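News Products Research Careers Contact

Bandmont and Stosstead bring light sensing onto a single chip

31 October 2024 — Bandmont and Stosstead are delighted to announce Tudose, a photonic sensor chip with 191 light channels on one small piece of silicon nitride.
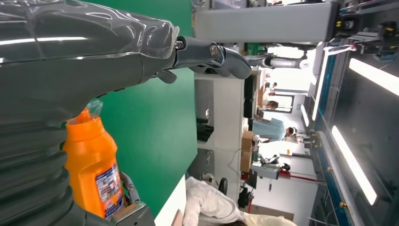
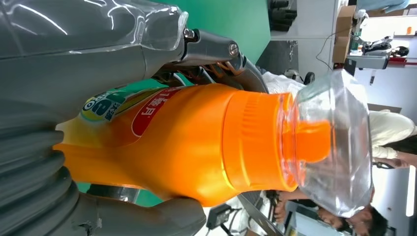

An orange plastic bottle, seen in both photos.

The chip splits incoming light by color and reads all of it at once — a big step up from the 15 channels on our last design! Sample kits ship in March from the Dostulach plant.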